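Fivar Handheld Garment Steamer: Four Months In, and I Still Own an Iron

Posted Tuesday, December 31, 2019
Filed under: Laundry, Small Appliances

I bought the Fivar in August, at full price, with my own money. The box promises to "retire your iron for good." I have read that sentence, or one very much like it, on the box of every steamer I have ever owned, and every one of those steamers went to the thrift store while the iron stayed put. So I came to this one in a bad mood, and you should factor that in.

Most of my laundry is knits and plain cotton in dark colors, the sort of stuff that shows every shiny patch if you press it too hard. That is the best argument for a steamer and the reason I keep falling for them.

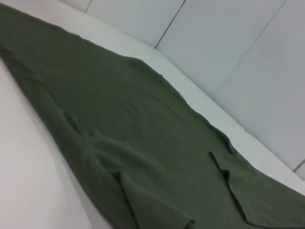
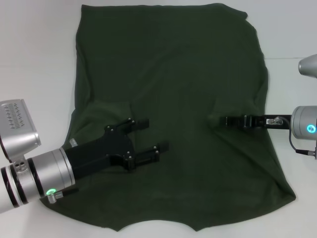 The Fivar is a one-piece handheld with a water tank that clips in under the handle. You fill it, plug it in, wait for the light to stop blinking, and hold down the trigger. There is a lock so you don't have to keep squeezing, and I would like to thank whoever put it there, as my last steamer, a Gremia, did not have one and left me with a sore thumb every Sunday.

Heat-up time. The box says "ready in seconds," which is true of anything if you allow enough seconds. I didn't run a stopwatch on it every week, but it has never once been ready by the time I had the first shirt on the hanger. The light goes solid a little before the steam is any good, too. If you pull the trigger right away you get a spit of hot water down the front of whatever you were trying to improve. I now aim the first burst at the bathtub. The manual doesn't mention this. The manual does spend a full page telling me not to steam clothes while I am wearing them, and fine, I won't.

Tank. Small. I get 3 dress shirts out of a fill if I am quick and don't fuss over the collars. The tank is also see-through only on one side, the side facing away from you when you're right-handed, so you find out it's empty when it starts to gurgle. It clips back in firmly and has not leaked, and I'll give it that, having once ruined a shelf with the Gremia.

Results. Split this by fabric, because the people writing five-star reviews never do.

T-shirts and sweatshirts: good. A pass down the front, a tug at the hem, and the fold lines from the drawer are gone. Side seams that twist in the dryer can be coaxed back while the cloth is warm. No shine on dark cotton, no scorch marks, and you don't have to turn printed shirts inside out. If this were all I owned, I would be writing a much shorter and more cheerful review.

Thin blouses and anything rayon: also good, better than the iron. Hang it, steam from the inside, leave it alone for ten minutes.

Cotton dress shirts: passable from across a room. The body comes out relaxed, which is the nice word for still a bit wrinkled. The button strip stays wavy, the cuffs stay wavy, and collars are hopeless. There is a little clip-on plate in the box that is supposed to give you something to press against. It gets in the way of the steam and falls off.

Linen: no. I went over one pair of linen pants until the tank ran dry, filled it and went over them again. They looked like I had driven to Ohio in them.

Heavy denim and canvas: also no, but you knew that.

About steaming flat. The Fivar claims to work "at any angle," and plenty of people will want to lay a shirt on a table and steam it there instead of hunting for a hanger. I tried this with several shirts. Tipped down past level, the pump starts sucking air when the tank is half full, and you get steam, then nothing, then steam. It also pushes moisture down into whatever is underneath. On a bare table you end up with a damp shirt sitting on a damp table. Put a folded towel down first if you must, or hang the thing up like the steamer people secretly want you to.

Noise. A low hum with a click in it. My old Mulder iron makes no noise at all apart from an occasional hiss, and it was made so long ago the cord is covered in cloth. I mention this only because the Fivar's box has the words "whisper quiet" on it.

Descaling. My water is hard. By the end of the second month the steam had gone weak and there were white flecks on a black sweater. The Fivar people sell a descaling solution, naturally. I used plain white vinegar and water, ran a tank through over the sink, then two tanks of clean water, and it came back most of the way. The manual says not to use vinegar, so that is between me and my warranty. If you don't want to bother, use distilled water from the start, and add that to what the thing costs you.

Cord. 8 feet, which is decent. It comes out of the bottom at a point where it bumps against your wrist. You get used to it, in the sense that you stop complaining out loud.

What about the cheaper one? I borrowed a Bravo for a weekend to compare. It's lighter, takes longer to warm up, and the steam comes out in a narrow line so you have to go over everything twice. On T-shirts I couldn't tell the finished results apart. On dress shirts it was worse than the Fivar, but the Fivar was already not good enough, so I am not sure that means anything.

I went through the reviews on the store page before buying, all 243 of them, and most seem to have been written the day the box arrived. Of course it works on day one. Come back when the scale sets in. 13 of them mention the spitting, and the company's reply every time is to suggest you hold it more upright. I hold it upright. It spits.

Should you buy it? If you wear mostly knits and soft things and you hate setting up a board, yes, probably, and buy it on sale. If you wear a pressed shirt to work, you'll be using it for a week and then digging the board out from behind the door. For travel I'd say maybe, as long as you have room for something the size of a large hair dryer.

I'm keeping mine for the sweatshirts. The iron is keeping its spot on the shelf.

Pros: trigger lock, no leaks, good on knits and rayon, safe on dark colors
Cons: spits at the start, small tank, collars, linen, sulks when tilted, descaling
Rating: 3 out of 5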